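Print this page | E-mail this page

# Jurkex bench data: desktop strip-down, Drumdale site

Recordings and shift notes from the refurbishing line at Drumdale, where office desktops are taken apart for parts. Covers 10 benches, 3 of them with an arm fitted. Collected up to November.

## What is in it

- `wrist/` stills from the wrist camera
- `shifts/` who did which task, by role only
- `notes/` free text typed in by bench staff 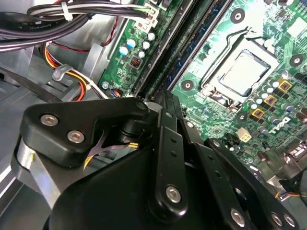 Processors and memory are logged as separate tasks. Older entries from Illbridge lump them together under "board" and have not been split.

## What changed for staff

Before the arms came in, each bench worker did a whole machine. At the arm benches the work is now split: one person opens cases and clears cables, and another checks parts and steps in when the arm stops. Stops are logged with a code and a short note. Staff asked for breaks to be kept out of the timings, and they are. Swaps between benches happen every 30 minutes or so.

Several notes complain of more standing and less variety. These have been left in as written.

## Known gaps

Stop codes 7 and 8 were used for the same thing at first. The Montoya scheduling export has no task names.

## Use

Internal research only. Not to be used for rating individual workers.

Contact: Jurkex Drumdale, bench data desk | © Jurkex | Back to top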